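4.2 Small organizers and the problem of the obvious place

Participants in the Flasden sample had firm views about where a highlighter should go, and the views did not agree. In the first round of sorting, over half of them put writing tools in the leftmost compartment of a desktop organizer and defended the choice as natural. The others chose the middle, and said the same thing. Cattaneo calls this "private order": a system so plain to its owner that it never gets explained, least of all to the person who shares the desk.

We used a clear plastic organizer with three compartments side by side (Figure 2), placed near the back of a white tabletop. Clear plastic was meant to make labels unnecessary. It mostly made the clutter easier to see.
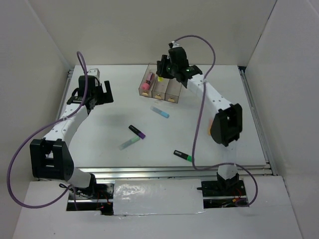
Figure 2. The three-compartment organizer on the tabletop, with a pink highlighter lying diagonally in the left compartment.

The diagonal turned out to matter more than we had planned for. A pen laid at an angle takes up the compartment without filling it, and participants were slow to add anything on top — as if the pen had booked the room. In the Prurkwood desk diaries, the same reluctance shows up as a complaint about running out of space, usually written by someone with a whole compartment free.

We coded each placement on two scales, fit and reach, following the Drolenard scheme with one change. The original scheme treats an unused compartment as wasted. Our participants treated it as savings, to be spent on some better object that had yet to arrive, and several asked to keep it that way in the second round. We therefore scored unused compartments separately, and return to them in Section 5.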